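Introduction of the evening speaker, notes for the host

Welcome first, then wait for the doors to close. Say her name slowly: Despina.

She finished the Flostby school with the top marks of her year and rowed in the first boat for 4 seasons. After it she studied navigation at Brunton, served 15 years as an officer, and led a rescue crew of 70 people. She has more than 200 missions.

Pause for applause. Mention the Niniria medal. She does not like long praise, so give her the microphone now.

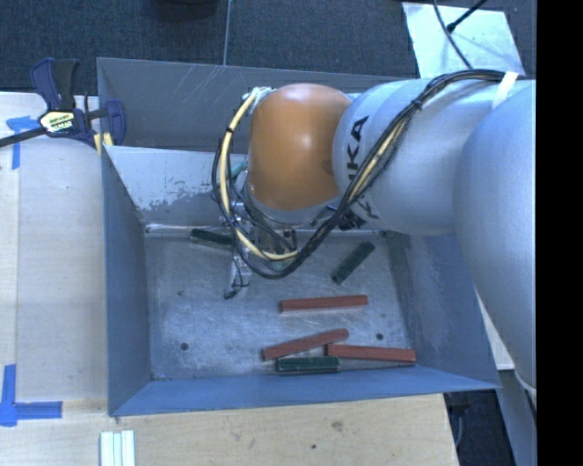 Robotic arm over a bin of wooden blocks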